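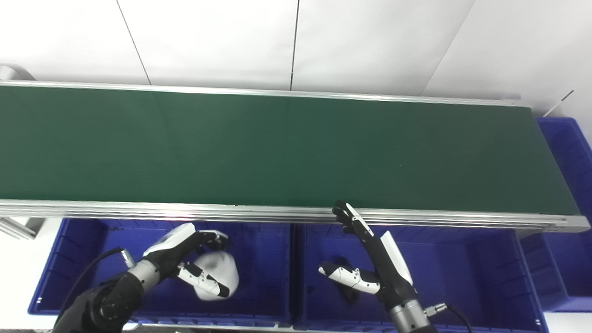
Eigentlich wollte ich nur eine Stunde bleiben. Als ich wieder im Auto saß, war es dunkel, ich hatte drei Becher Automatenkaffee intus und mein Notizheft war bis auf zwei Seiten voll. So geht es einem wohl, wenn man Vlasta Shehu fragt, was sie den ganzen Tag macht.

Shehu leitet bei Protembridge die Datenaufnahme. Protembridge baut Steuerungen für Roboter mit zwei Armen und richtigen Händen dran, also Händen mit Fingern und Daumen, und das aktuelle Projekt heißt Selau. In Selau geht es ums Sortieren: Teile aus Kisten nehmen, aufs Band legen, vom Band wieder in Kisten. Klingt nach der langweiligsten Arbeit der Welt, und das ist auch so ziemlich der erste Satz, den sie mir sagt.

»Die meisten Besucher gucken fünf Minuten zu und fragen dann, wann es losgeht«, erzählt sie und lacht. »Und ich sage: Das läuft schon die ganze Zeit!«

Losgehen heißt hier, dass ein Mensch den Roboter fernsteuert und alles mitgeschrieben wird. Jedes Gelenk, jeder Finger, dazu das Bild aus der Kopfkamera. Ein Durchgang, in dem ein Teil gegriffen, bewegt und abgelegt wird, ist eine Episode. Aus vielen Episoden lernt später das Modell, wie man so etwas macht. Vorgeführt bekommt es die Bewegung also immer wieder, mal so, mal ein bisschen anders, und am Ende soll es sie auch bei einem Teil hinkriegen, das es noch nie vor sich hatte.

An dem Tag, an dem ich da war, saß Cengiz Gündoğdu am Steuer. Er trägt dabei Handschuhe mit Sensoren und eine Brille, in der er sieht, was der Roboter sieht, und er redet währenddessen einfach weiter, als würde er nebenbei Kartoffeln schälen. Vorher hat er in einer Werkstatt für Prothesen gearbeitet, und er findet, dass das gar nicht so weit weg ist.

»Du hast eine Hand, die nicht deine ist, und musst lernen, was sie kann«, sagt er. »Bei mir hat es zwei Wochen gedauert, bis ich nicht mehr an die Finger gedacht habe. Der Daumen kam zuletzt.«

Warum der Daumen?

»Weil du ihn im eigenen Leben nie planst. Du greifst eine Tasse und der Daumen ist halt da. Hier musst du ihn vorher rausstellen, sonst schiebst du das Teil weg, bevor du es hast. Bei den runden Sachen ist es am schlimmsten. Die rollen dir in die Ecke der Kiste, und in der Ecke stößt die Hand links und rechts an die Wand.«

Ich durfte es auch mal versuchen. Ich sage nur so viel: Ich habe sehr lange in einer blauen Kiste herumgerührt. Gündoğdu war so nett, die Aufnahme gleich zu löschen — Shehu hätte sie gern behalten.

Damit waren wir nämlich schon mitten in dem Thema, über das sich die beiden seit Monaten streiten, freundlich, aber ausdauernd. Was macht man mit Episoden, die schiefgehen?

»Am Anfang haben wir alles weggeworfen, was nicht sauber war«, sagt Shehu. »Teil gefallen, weg. Zweimal nachgegriffen, weg. Wir hatten eine erste Sammlung mit 407 Episoden, und die sahen aus wie aus dem Lehrbuch. Wunderschön! Dann haben wir damit trainiert, und der Roboter war völlig hilflos, sobald er einmal danebengegriffen hatte. Er hatte ja nie gesehen, wie man das wieder in Ordnung bringt. Er hat die leere Hand über das Band gefahren und sie dort aufgemacht. Ganz korrekt, nur ohne Teil.«

Seitdem bleiben die Korrekturen drin. Wenn Gündoğdu abrutscht und neu ansetzt, wird das markiert, aber aufgehoben. Wo genau die Grenze liegt, darüber gehen die Meinungen auseinander. Er würde auch die richtig verkorksten Versuche behalten und sie als solche kennzeichnen. Sie will, dass jede Episode wenigstens am Ende gelingt.

»Cengiz sagt, man lernt aus Fehlern. Ich sage, man lernt aus Fehlern, wenn man weiß, dass es welche sind, und unser Modell weiß das erst mal nicht. Das macht nach, was es sieht.«

»Dann musst du es ihm halt dazuschreiben«, ruft er von hinten, die Brille noch auf.

Beim Dazuschreiben landet man dann bei der Arbeit, von der ich vorher keine Ahnung hatte. Nach jedem Block setzt sich jemand hin und geht die Aufnahmen durch. Welche Hand hat gegriffen, ab wann war Kontakt da, wurde nachgefasst, stimmt der Text zur Aufgabe mit dem überein, was passiert ist? Dafür benutzen sie ein Programm namens Dorkora, das sie sich im Haus selbst geschrieben haben und das, wie Shehu sagt, hässlich ist wie die Nacht, aber schnell. Ich habe es gesehen. Es ist sehr grau.

Ein geübter Mensch schafft mit Dorkora 95 Episoden am Vormittag. Danach lässt die Aufmerksamkeit nach, und am Nachmittag wird deshalb nicht mehr markiert, sondern aufgenommen oder umgebaut. Das war eine der ersten Regeln, die Shehu eingeführt hat, und eine, gegen die sie sich selbst immer wieder versündigt, wenn ein Termin drückt.

Ich wollte wissen, was denn umgebaut wird, es sind doch immer ein Band und ein paar Kisten.

»Alles«, sagt sie. »Die Kisten rücken wir. Mal steht eine dicht an der anderen, mal weiter hinten am Bandende. Wir tauschen die Teile, wir machen Licht aus, wir machen Licht an. Das Band läuft oder läuft nicht. Wenn du das nicht machst, lernt das Modell deinen Raum auswendig. Wir hatten das mit dem Licht wirklich. Im August waren nachmittags immer die Rollos unten, und als wir im Herbst getestet haben, hat der Roboter bei Sonne dauernd zu kurz gegriffen. Wir haben eine Woche lang an der Kalibrierung gesucht.«

Gündoğdu nimmt an dieser Stelle die Brille ab, weil er den Teil der Geschichte offenbar lieber selbst erzählt. Gefunden hat es nämlich er. Er hatte sich nach Feierabend die alten Aufnahmen am Stück angesehen, einfach so, und irgendwann fiel ihm auf, dass auf dem Aluprofil am Band nie ein heller Streifen war.

»Jetzt haben wir Streifen«, sagt er zufrieden.

Zur zweiten Hand muss ich auch noch was schreiben, denn danach hatte ich extra gefragt. Wenn links gegriffen wird, was tut dann rechts? Ich hatte mir vorgestellt, dass die andere Hand einfach Pause hat. Für den Menschen am Steuer ist das aber schwer, eine Hand still zu halten, ohne dass sie langsam absinkt oder mitwandert. Und wenn sie mitwandert, lernt das Modell eben auch das Mitwandern. Es gab eine Zeit, erzählt Shehu, da hat der Roboter bei jedem Griff mit links die rechte Hand ein Stückchen gehoben, wie jemand, der sich im Unterricht meldet und es sich dann anders überlegt. Das kam von einem einzigen Kollegen. Der macht das bis heute, auch beim Kaffeeholen.

»Wir haben überlegt, ob wir es rausfiltern«, sagt sie. »Dann haben wir lieber mehr Leute ans Steuer gesetzt. Wenn jeder seine eigene Macke mitbringt, mittelt sich das einigermaßen weg.«

Inzwischen sind es 3 feste Bediener pro Schicht, die sich abwechseln. Länger als eine Dreiviertelstunde am Stück steuert niemand. Das hat weniger mit den Daten zu tun als mit dem Nacken.

Der Kunde, für den das Ganze am Ende laufen soll, heißt Fehr und sortiert Rückläufer, also Teile, die aus ganz verschiedenen Geräten kommen und in keiner Kiste gleich liegen. Ein klassischer Roboter mit festem Greifer ist da schon einmal gescheitert, vor Shehus Zeit. Fehr hat eine Liste geschickt, auf der 632 verschiedene Teile stehen, und bei der Zahl hat sie beim ersten Treffen nach eigener Aussage erst mal das Fenster aufgemacht.

Muss man denn jedes davon vorführen?

»Nein, und das ist ja der Witz an der Sache«, sagt sie. »Wir haben sie nach Griffen sortiert. Rund und glatt, flach, lang, kantig, alles, was man besser mit zwei Händen nimmt. Innerhalb von so einer Gruppe zeigen wir ein paar und heben uns andere für den Test auf, die darf beim Aufnehmen keiner anfassen. Die liegen bei mir im Schrank und der Schrank ist zu.«

»Sie hat den Schlüssel am Schlüsselbund«, sagt Gündoğdu. »Am privaten!«

Ich fragte dann noch das, was man immer fragt, nämlich ob ihm nicht mulmig ist dabei, einer Maschine etwas beizubringen, das bisher Leute machen. Er hat länger überlegt, als ich erwartet hatte. Er kenne die Halle bei Fehr, sagt er, er sei zwei Tage mitgelaufen, bevor er hier zum ersten Mal ein Teil gegriffen habe. Er habe sich zeigen lassen, wie die das machen.

»Da war eine Frau, die hat die Teile beim Rausnehmen schon gedreht, so aus dem Handgelenk, damit sie auf dem Band richtig rum liegen. Ich hab das drei Wochen lang versucht nachzumachen. Mit dieser Hand geht das nicht, das Handgelenk kommt nicht so weit rum. Jetzt lege ich ab und drehe danach. Ist langsamer. Die Kollegin ist besser als wir, und das hab ich ihr auch gesagt.«

Shehu sieht es nüchterner. Fehr finde seit Jahren zu wenig Personal für die Spätschicht, und für die sei Selau gedacht. Ob es dabei bleibt, könne sie nicht versprechen, das entscheide sie nicht. Sie wolle aber auch nicht so tun, als ginge sie das nichts an. Mehr wollte sie dazu nicht sagen, und ich habe es dabei belassen.

Zum Schluss hat sie mir noch den Ordner mit den Anweisungen für neue Leute gezeigt, ausgedruckt, mit Kaffeerand. Vieles darin ist in verschiedenen Handschriften ergänzt. »Hand erst öffnen, wenn das Teil aufliegt«, steht da. »Nicht werfen«, zweimal unterstrichen. Und weiter unten, ganz klein mit Bleistift: »Auch nicht, wenn es klappen würde.«

»Hat es denn mal geklappt?«, frage ich.

Gündoğdu hat da schon wieder die Brille auf und greift nach dem nächsten Teil.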